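Visit report: Drundelow handset site, June

The Fukum phone has been talked about for long enough that an invitation to the Drundelow site, where the firm does its handset testing and repairs, was worth a day of travel. The visit was arranged for trade press and resellers. It began at 9.30 with a short talk and finished at three with questions. No finished phone was handed round. We were shown two boards, a bare chassis and a display module, and were allowed to handle the chassis.

Lachlan Dunstan led the morning session on the battery. The cell is held by two pull tabs and a bracket with four screws, all of the same length. The earlier model used three lengths, and repair shops often put the long one in the wrong hole and damaged the board underneath. Capacity is rated to stay above the firm's own limit for 600 full charge cycles. The test racks run day and night at a fixed temperature, and a cell that drifts out of range is pulled and cut open in a separate room, which we did not enter.

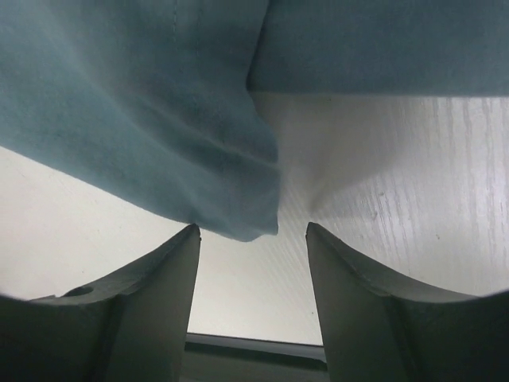 Blue-grey cloth and gripper fingers, Drundelow.

The software part was thinner. The phone will ship with Vamau, the firm's own layer on top of Android, and the build we saw on a bench board was slow to open the camera and twice dropped its wireless connection. Dunstan put this down to debug logging. Updates are promised for the life of the handset, but no figure in years was given, and the slide on the subject was skipped. The Bright display panel is better advanced. It switches refresh rate in steps, and the meter on the bench showed a clear fall in power draw when a static page was left open. Peak output was quoted as 2000 nits over a small patch. The full-screen figure was not supplied.

Drop testing is done from 33 heights and angles on to steel, then on to paving stone. Each handset is logged before and after, and a unit counts as failed if touch input is lost anywhere on the panel — cracked glass alone is recorded but does not fail it. I would question that rule, as would most people who have paid for a new screen. The hinge rig and the port rig stood next to each other and were both running. The port rig makes a plug-in every few seconds and stops itself when the force needed goes outside the set band.
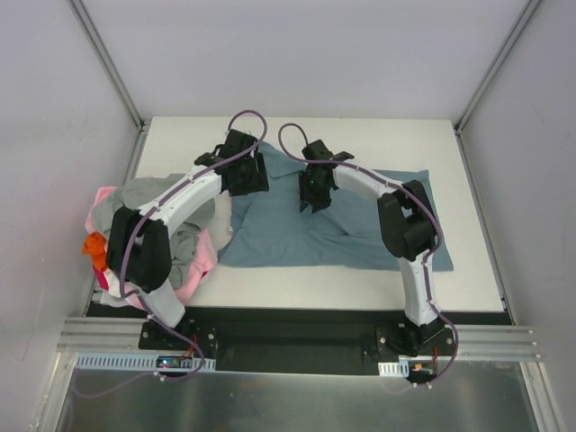
Vaughan Tuhiwai disagreed over the drop rule, and said in the afternoon session that a phone with cracked glass and working touch still makes calls, so it should be graded separately and priced separately at repair. He wanted the parts list published before launch, with the screen sold without the mid-frame. Dunstan replied that a list exists and runs to 200 lines, and that its release is a matter for the sales side.

Price and launch date were both refused. Resellers were told to expect sample units in one colour, with the dual-SIM version to follow. Parking is at the rear of the site, and visitors need to sign in at the front desk first.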